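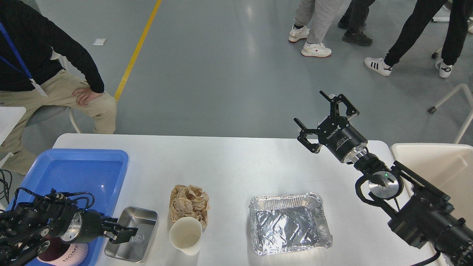

4 min read

I spent most of the last two weeks on grippers, so this post is a long one about fingers. If you came for the arm calibration follow-up, it is coming in August.

The question was simple. We have two arms on the bench and we had been running them with the two-finger Robotiq grippers since we set the station up. Evie Staniforth wanted to know if we should change one side for the Hudov soft fingers, which she had used at her last job and liked. I said I would test both before anyone ordered a second set. The tests are all teleoperated, with one of us driving both arms, so what I'm comparing is the hardware plus a person, with no policy involved.

The objects are cheap things. Crumpled kraft paper, a paper cup, a foil tray, a steel tray, a mug that says HOME, and a big blue plastic tray to put things in. I picked them because they are bad in different ways. Paper has no fixed shape. Foil bends if you look at it. The steel tray is slippery and low, and you have to come in at the rim.

I ran 175 picks over the two weeks. That is not a lot and I wouldn't publish it, but it was enough to settle the argument for us.

With the two-finger grippers, kraft paper was the easiest object by a long way. You close on any part of it and it comes up. The fingers sink in and the creases hold. The soft fingers were fine with it too, but they sometimes took only the outer fold and the rest sagged out underneath, so you carried half of it and dragged half.

The paper cup was where I expected the soft fingers to win, and they did, by less than I thought. At our default force the rigid fingers crush a cup. I brought the force setting down in steps and stopped at 39 on the Mowat controller's scale, and after that we stopped losing cups. Morven Rennie pointed out that I should have done that months ago. She is right. We had been running at 55 because that was the number in the config file when we copied it from the old station. 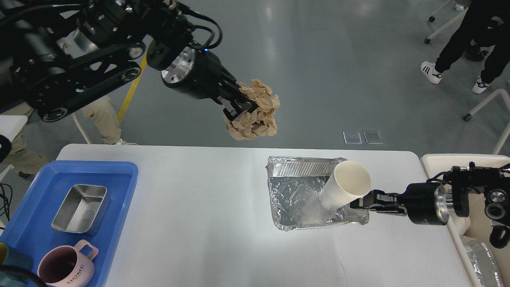
Bench Robotics Group, Standolano

Two-arm tasks were more interesting. Holding paper with one side and the cup with the other sounds easy until you are driving both. Your attention goes to whichever hand is doing the harder thing, and the other one drifts. I found I did better if I got the left arm where I wanted it, stopped, and only then moved the right. Evie moves both at the same time and is faster than me, but she also knocked the foil tray more often.

Tilting the cup over the foil tray is also a good check on the wrist. If the cup is gripped too high on the side, it turns in the fingers as you roll. Gripped lower, it follows the wrist. The soft fingers were worse at this. They give a little in every direction, so the cup lagged behind the wrist and I kept correcting for it.

The foil tray itself was bad with everything. Pinching the rim works if the rim is still straight. Once it has a bend, the rigid fingers make the bend bigger and the soft ones slide off. I gave up counting it as a fair test after the third tray.

We tried two teleop setups as well. The Foltow handles are comfortable and the trigger travel is long, so you can close slowly. The leader arms we built here have a short trigger, and I tend to overshoot. I liked the handles more for cups and the leader arms more for anything where I needed to feel the wrist angle. Morven prefers the leader arms for everything.
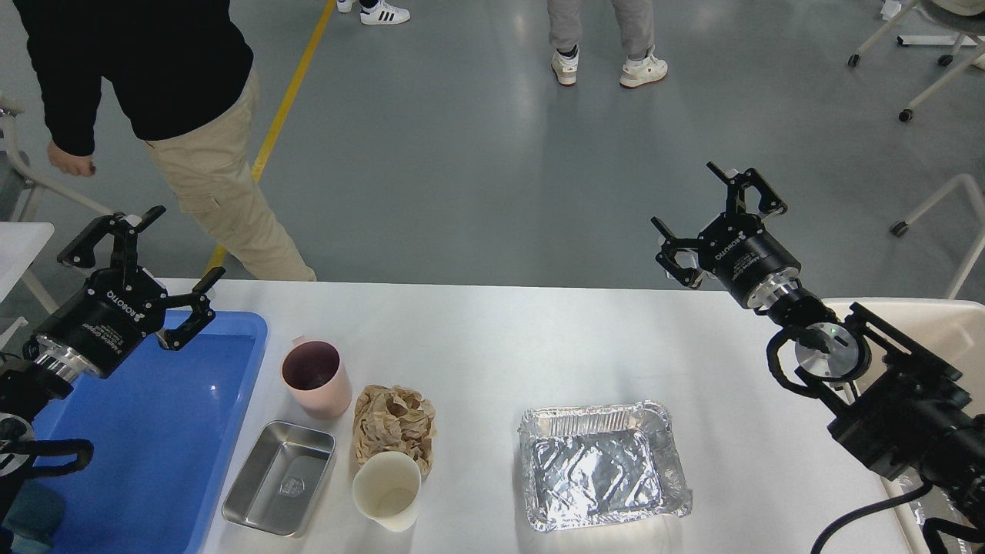 Both grippers open over the table.

One practical note on layout. I keep the paper and the cup close to the middle so either arm can get there. If they sit too far to one side, the near elbow ends up in an ugly position and you spend the run fighting it. The blue tray goes on the left. Put tape marks down if you are going to compare runs, or you will be comparing where you happened to set things.

So we are keeping the two-finger grippers on both sides, at the lower force. The soft fingers are back in their box on the shelf, and Evie wants to try them again with fruit. I have also ordered a stack of 52 foil trays, which should last until the calibration post.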